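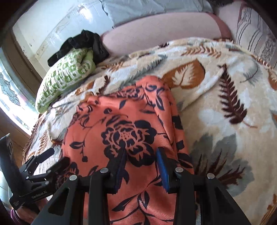

Storna Household Handling Group, Field Equipment Section

README for the Teltitton bedroom textiles set
Maintainer: Fengying Liang
Equipment care: Jacobus Maluleke

Scope
The set holds 101 recordings made with a hand-held two-finger gripper on beds and bed covers. The present file covers the setup and care of the gripper. Task labels are described in a separate file.

Setup before a session
1. Close the fingers fully and confirm that the two blue pads meet along their whole length. The pads differ in shade, and this has no effect on use.
2. Check the four round silver caps at the finger joints. A cap that turns under the thumb must be tightened before recording.
3. Wipe both pads with a dry, lint-free cloth.
4. Open and close the gripper 14 times and confirm that the fingers move without sticking.

Work on soft fabric
Printed cloth laid over a fleece blanket sheds fiber onto the pads and into the open linkage.

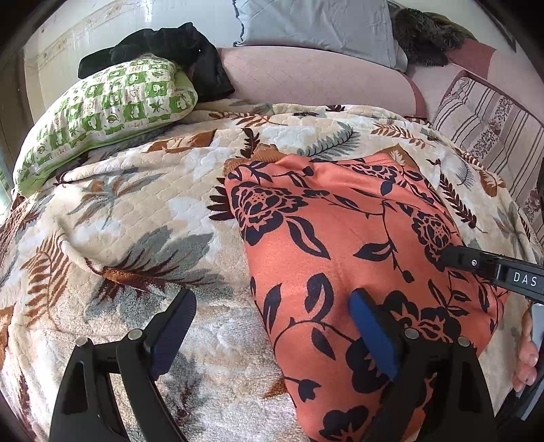
Operators should stop after every nine recordings and clear the joints with a soft brush. Oil must not be applied to the linkage, as it marks light-colored bedding.

Repairs
Pads are replaced in pairs. Lies Michiels keeps six spare pairs in the Dunne store room. Finger plates showing cracks are returned to the section and are not to be glued on site.

Known issues
Recordings made in June, before the brush step was added, include several with slow finger closing. They are marked "stiff" in the notes column.

Changes to this file are approved by Rosalba Parisi.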